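Grorus 哑光白工作台面板长期使用评测

发布日期:2022年7月13日
分类:工作间 / 台面与支架
测试周期:6个月
购入价:2662元(台面单板,含边条与预埋螺母,不含支架和运费)

结论先列:Grorus 这块哑光白台面的平整度、耐磨性和抗反光表现都高于同价位板材,边条工艺中等,预埋螺母的孔位公差偏大,清洁比光面板费事。用于小件装配、电路焊接、拆修、裁切和近距离拍摄均可。需要长期接触有机溶剂或高温的工位不建议使用。

一、购买背景

原来的台面是一块用了多年的浅木纹贴面板,问题有三个。一是中部下垂,直尺横放时中段能透光;二是木纹对小零件的识别有干扰,垫片、卡簧一类的东西掉在上面不容易找;三是表面有一层半光涂层,顶灯在台面上留下明显的亮斑,低头作业时亮斑正好落在手的前方。

候选产品有两款,Grorus 的哑光白板和 Sukier 的光面白板。两者幅面接近,价格相差不大。Sukier 的样片表面硬度较好,擦拭容易,但光面在强顶灯下的反光问题和旧板相同,甚至更明显。Grorus 的样片寄到以后在灯下对比了两个晚上,决定购买 Grorus。Sukier 的样片后来留作对照,下文的几项测试里都有它。

支架沿用已有的 Cinside 升降架,横梁为方管,顶面有两排长圆孔。后文提到的安装问题与这套支架的孔距有关,换用其他支架的读者情况会有所不同。

二、包装与到货状态

板材平放运输,外层为蜂窝纸板,四角有塑料护角,正反两面各覆一层保护膜。到货时一只护角开裂,对应的板角没有损伤。保护膜为低粘型,正面撕除顺利,没有残胶;反面靠近螺母处的膜被螺母边缘割开,撕的时候碎成条,清理花了些时间。

随附物品包括:合格标签一张、安装说明一页、螺栓一袋、修补蜡一支。安装说明只有图,没有扭矩数据,这一项应当补上。预埋螺母锁进的是木质基材,过紧会拔出,没有数据就只能凭手感。

气味方面,开箱当天在近处能闻到轻微的胶味,集中在边条一侧,台面中部没有。工作间保持开窗,一周后贴近也闻不到。

三、结构与材料

标称厚度30毫米,用卡尺在四条边上分别测量,读数与标称一致,没有发现单侧偏薄的情况。剖面为多层结构,从电缆孔的切口可以看到:上表面是较厚的白色耐磨层,下方为浅色基材,底面有一层平衡层。平衡层的作用是抵消上表面材料随湿度变化产生的内应力,便宜的板常常省掉这一层,结果是冬夏之间板面会向一侧翘曲。

标称承重最多321公斤,条件是均布载荷、四点支撑。这个数字对实际选型帮助有限。工作台的受力大多是集中载荷,例如台虎钳、小型压力机或者重的变压器,位置又常在前缘。厂商没有给出集中载荷下的挠度曲线。我向客服询问过,得到的答复是“请按均布载荷使用”。

边条为同色哑光材料,热熔胶封边。四边与台面的色差很小,正面看不出,侧光下边条略暖。转角处是圆角,半径较小,前臂长时间搭在前缘会有压痕。如果每天伏案时间长,建议选前缘带大圆角的版本,或者自己加软垫。

四、安装

安装过程如下,供参考。

板材正面朝下放在铺了毛毯的地面上,先对支架横梁与预埋螺母的位置。Cinside 支架的长圆孔在长度方向有余量,宽度方向余量很小。Grorus 的后排螺母整体向内偏,四颗螺栓里有两颗不能直接拧入。处理方法是松开支架横梁的紧固件,将后横梁向前移,再锁紧。移动后支架的前后脚距不变,稳定性没有受影响。

如果支架是焊接的整体框架,横梁不能移动,就要在横梁上扩孔,或者放弃预埋螺母,改用自攻螺钉。自攻螺钉的长度要短于板厚,并留出余量,引孔也要打,基材的密度较高,直接拧容易撑裂。

翻转上架需要两个人。板本身不算特别重,但是幅面大、表面涩,一个人翻转时边角容易磕地。

上架之后用水平尺检查,横向和纵向都在气泡的刻线之内。再用长直尺沿对角线检查,两条对角线上均不透光。旧台面的下垂在这里没有出现。

五、平整度与湿度变化

台面平整度在安装当天、二月最干的几天和最近的梅雨期各检查了一次。方法相同:长直尺竖放在台面上,背后放手电,观察透光,再用塞尺确认。

安装当天不透光。二月室内开暖风,相对湿度低,左后角出现极细的一线透光,最薄的塞尺片塞不进去。梅雨期复查,透光消失。可以认为平衡层是起作用的。同期放在旁边的 Sukier 样片幅面太小,看不出翘曲,这一项不作比较。

中部下垂的测试是在前缘中点放一台台式钻床,连续放置。钻床移走后立即用直尺检查,没有可见的残余变形。钻床在位时前缘有下沉,肉眼看不到,手推台面时能感觉到刚度比靠近横梁处差一些。建议把重的设备放在横梁正上方。

六、耐磨与耐划

测试项目来自日常作业,没有使用标准磨耗仪。

金属划擦:用钢尺侧边、螺丝刀刀尖、铝型材切口分别在角落划过。钢尺侧边不留痕。螺丝刀刀尖在用力时留下灰色细线,用橡皮可以去掉大部分,说明是金属转移,耐磨层本身没有破。铝型材的切口最麻烦,留下的灰痕面积大,要用去污膏才能擦净。经常摆弄铝件的人应该准备一块垫板。

刀具切割:美工刀直接在台面上裁纸会留下切痕,切痕不深,斜光可见,触摸有感。厂商说明里已经标出不可直接裁切。

冲击:一只扳手从手边高度滑落,扳手头部着地,台面留下一个浅坑,面层没有裂开。Sukier 样片在同样高度下也有浅坑,光面上的坑因为反光的缘故更容易看出来。

摩擦发亮:哑光表面的常见问题是用久了局部变亮,特别是鼠标和前臂接触的位置。到目前为止,前缘正中有一块区域在斜光下略亮于周围,正上方看没有区别。这种抛光效应不可逆,预计会继续发展,发展速度取决于使用强度。

七、耐热与耐化学品

耐热测试用的是焊台和热胶枪。烙铁头短暂触碰后立刻移开,表面有一个淡黄点,擦不掉。热胶滴落后冷却,可以整块揭下,不留痕。刚烧开的水壶底部直接放上去,几分钟后拿开,没有变化。结论是一般的热饮、热壶可以接受,烙铁必须有架子,并且在焊接区域铺硅胶垫。

化学品测试项目及结果:

异丙醇:擦拭后无变化。
洗板水:擦拭后无变化,滴置十分钟后有浅印,干布擦不掉,次日自行变淡。
丙酮:只在背面试过,面层略发粘,不应使用。
轻质机油:擦除后有阴影,用洗洁精溶液可去除。
马克笔:油性笔迹用异丙醇可以去掉,会扩散,需要多次换布。
助焊剂:未固化时容易清理,放过夜以后残留在哑光纹理里,要用软毛刷。

哑光表面的微观纹理会存留污物,这是物理结构决定的。Sukier 的光面板在机油、助焊剂两项上明显更好清理,一次擦拭即可。把清洁放在第一位的读者应当选 Sukier。

八、反光与视觉表现

反光是这次换板的主要原因,所以单独测了几种照明条件。

顶部条形灯:旧板和 Sukier 样片都能看到灯管的形状,Grorus 板上只有一片边界模糊的浅色区域。坐姿下低头,手前方没有亮斑。

侧面台灯:低角度入射时,所有哑光表面的光泽都会上升,Grorus 也不例外。台灯压得很低时,远端会有一层发白的雾状光。把台灯升高后消失。

窗光:下午有直射光时,白色台面整体亮度很高,连续作业会觉得刺眼。解决方法是拉一层薄帘,或者在作业区铺中灰色的垫子。选购白色台面之前要考虑窗的朝向,这一点比板材本身的光泽度更影响舒适。

零件辨识方面,白底对黑色螺钉、深色芯片和彩色线材的衬托很好。对白色尼龙件、透明垫圈和细的银色弹簧就差一些。我的做法是在右手边放一只深色浅盘,浅色零件全部进盘。

围板的颜色也要一并考虑。台面三面有围板时,围板会把光反射回来,白色围板会让物体的阴影过淡,立体感下降;黑色围板则让台面与背景反差过大,相机自动曝光会偏。浅灰是比较稳妥的选择,哑光白台面配浅灰围板时,台面与背景仍有可见的分界,侧面的阴影也能保留。围板的立角用细铝型材收边即可,型材最好选阳极氧化的磨砂表面,亮面型材会产生竖直的高光条。

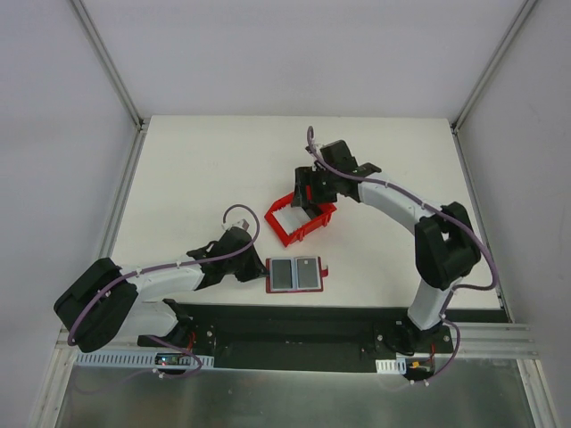 哑光白色台面与浅灰色围板,后角为细铝型材,前缘下方是拉丝金属板。

台面前方如果有金属件,要注意它的反光方向。拉丝金属的反光是沿拉丝的垂直方向展开的,面积比镜面大,亮度比镜面低。安装在台面下方时,反光一般不直接进入作业者的视线,但会出现在俯拍画面的下缘。拍摄要求高的话,可以贴一条哑光胶带。

九、拍摄用途

小件拍摄是我使用这块板的第二用途。固定机位俯拍时,白平衡以台面为基准即可,板面颜色偏中性,没有明显的蓝色或黄色倾向。与标准灰卡对照,同一光源下用台面取白和用灰卡取白,两组照片的色差肉眼不易分辨。前面提到的边条略暖,只有把边条拍进画面时才需要注意。

曝光方面,大面积白色会让自动测光压低亮度,画面发灰,需要正向补偿,或者改用手动曝光。补偿值随物体占画面的比例变化,不给统一数字。

表面纹理在微距下可以看见,呈细密的颗粒状。拍电子元件特写时颗粒会进入背景,后期模糊可以处理。需要完全无纹理的背景,还是要另铺背景纸。

十、与 Sukier 光面板的对照

平整度:Grorus 通过,Sukier 未测整板。
抗反光:Grorus 明显占优。
耐划:两者接近,光面上的划痕更显眼。
油污清洁:Sukier 明显占优。
耐冲击:两者接近。
边条:Sukier 样片的接缝更细,Grorus 有一处溢胶,用刮片去掉了。
螺母孔位:Sukier 不预埋螺母,需要自行钻孔,从兼容性上说反而简单。

另外看过 Suwannarat 的实木拼板,做过一次店内比较。实木的手感和可修复性好,表面磨损后可以打磨重做,但颜色和木纹不适合找小零件,湿度变化的影响也更大。用途不同,没有列入对照。

十一、日常维护

目前的维护方法:每天收工用干的超细纤维布擦一次,每周用稀释的中性洗洁精擦一次,再用清水布擦净、干布收水。不使用三聚氰胺海绵,这种海绵本质上是细磨料,会把哑光面擦亮,在背面试过,只擦几下就出现亮斑。也不使用任何上光蜡或家具油。

随附的修补蜡用于填浅坑,颜色比台面略黄。扳手砸出的浅坑填过以后,正面看更明显,又刮掉了。建议不要用在正面。

螺栓在使用一个月后复紧过一次,有两颗能再转动少许,之后检查均无松动。

十二、优缺点

优点
平整,湿度变化下保持稳定
顶灯反光弱,边界模糊
颜色中性,可兼作拍摄台面
有平衡层,背面处理完整

缺点
后排预埋螺母位置偏内,与部分支架不匹配
助焊剂、机油容易留在纹理中
前缘圆角偏小
说明书缺少扭矩和集中载荷数据
修补蜡颜色不准

十三、适用人群

电路焊接与维修:适用,焊接区加硅胶垫。
模型与小件装配:适用,浅色零件另备深色托盘。
裁切作业:加切割垫后适用。
涂装、溶剂清洗:不适用。
重型钳工:不适用,应选厚实木或钢面台。
书写与一般办公:可以使用,价格偏高,普通贴面板已经够用。

补充两点。第一,电缆孔为订购选项,开孔位置要在下单时确定,收货后自行开孔会崩边,切口也没有封闭,容易吸潮。第二,厂商的定制尺寸不带预埋螺母,如果支架孔位特殊,订定制尺寸再自行打孔可能更省事,交货时间会相应延长。

本文产品为自费购买。使用满一年后会复查前缘发亮区域和后角的平整度,数据更新在本页。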